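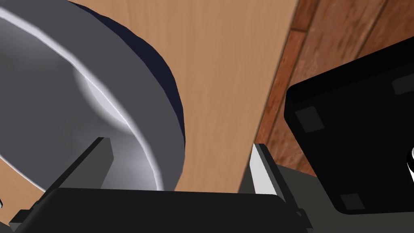
2021-03-19
Lerkero trial license, wrist view scenes, kitchen set
Written up by Katia; Bongani at the second desk for most of it

Endlow wants an opinion on whether we buy the Lerkero simulator package or stay with what we have. Sandra has the quote. My part is the wrist view: does it give us usable frames for the grasp work, and can somebody other than me set it up.

Install was dull. Five hours including the driver, most of that downloading. The license server dropped us once and came back after a restart. Bongani followed the printed guide without help and got the same result, except the guide still has the old menu names on page 29.

Kitchen set loads with the parallel gripper by default. Left the fingers open for all of this, no grasping yet. Checked the near view first, where a large gray round item takes up a lot of the image. Highlights on the curved edge are clean. Wood grain on the light surface is fine and holds up close to the fingers. The red-brown wood has more streaking, and I like it better.

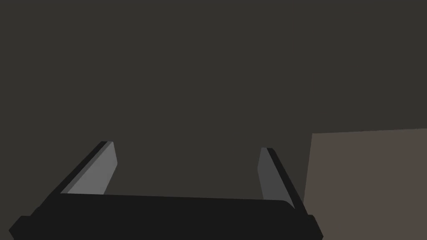
Plain dark surfaces are weaker. Hardly any texture to work with, and our depth estimator has never been happy on that kind of thing. Ilaria thinks we can swap the material ourselves – the Cocco importer takes our own texture files, she says, but the trial key doesn't unlock it. Mail sent to Lerkero support, no answer so far.

Frame rate 52 with shadows on, 80 with them off. Leave them on. The old Brorura setup never got over 29 on the same machine. 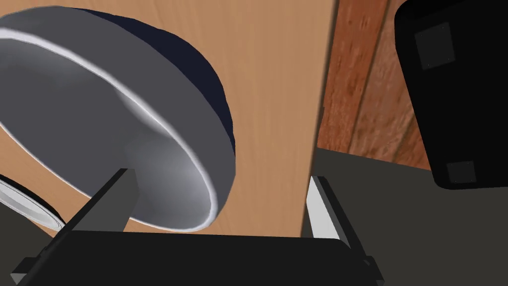
Can we keep our own gripper model in it?
Our model imports, but the finger joints have to be renamed by hand and the limits typed in again. Took Bongani most of the afternoon. Maximiliano has a script from the December work that might do the renaming.

Contact settings are under a separate tab and reset each time the scene is reloaded. Write them down before closing. Lost mine twice. 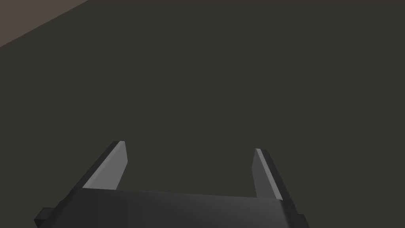 Last changed by K. Mazza, 2 edits since first save

Still to do:
- same wrist views with the lighting turned down
- ask Sandra if the quote covers the second desk or only one seat
- get a Cocco key, even a short one
- first closed grasp on something round, default contact values, then ours

My view so far: good enough to carry on with the trial. I wouldn't sign before we have tried the importer. Bongani would, for the frame rate alone.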